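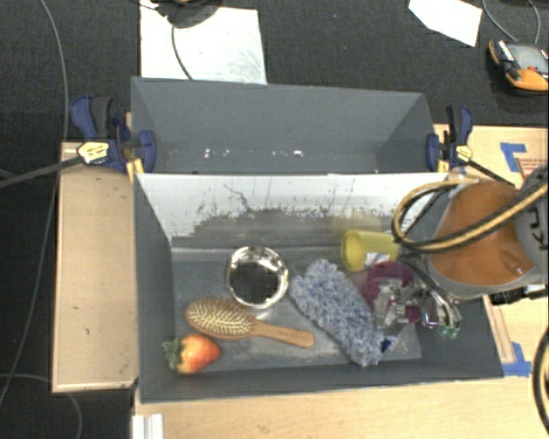

*Mixed household items in a gray bin, with a second bin behind it.*

## Sorting bins: common questions

**What can go in one bin?**
Small dry items of any material. A hairbrush, a metal bowl, a plastic cup and a toy strawberry can share a bin. Glass and anything with an exposed blade are stored separately.

**Is there a weight limit?**
Yes. The Morkthorpe storage guide sets it at 25 lb per bin. Weigh the bin with its contents.

**Do scratches on the inside walls matter?**
Surface scratches and scuffs do not affect use. Replace a bin if a wall is cracked through or the rim no longer sits level. A fingernail drawn across the mark will catch on a crack.

**How are fuzzy cloth items stored?**
Shake dusters and mitts outdoors first. Chenille-type fabric holds grit and sheds it onto whatever lies below. Lay the item flat on top of hard objects. Do not wrap it around brush bristles.

**Should cups stand upright?**
Either position is acceptable. A cup on its side takes more floor area but does not tip when the bin is moved.

**Can bowls be used as inner containers?**
Yes, for hair ties, clips and similar small parts. Keep the contents below the rim.

**How are the bins washed?**
Empty the bin. Wash with 2 tablespoons of dish soap in warm water, no hotter than 40 °C. Rinse and air-dry upside down. Scouring pads will add scratches.

**How often should contents be sorted?**
Every 2 months. Bins at the Closotside site are also checked in July, before the shelves are rearranged.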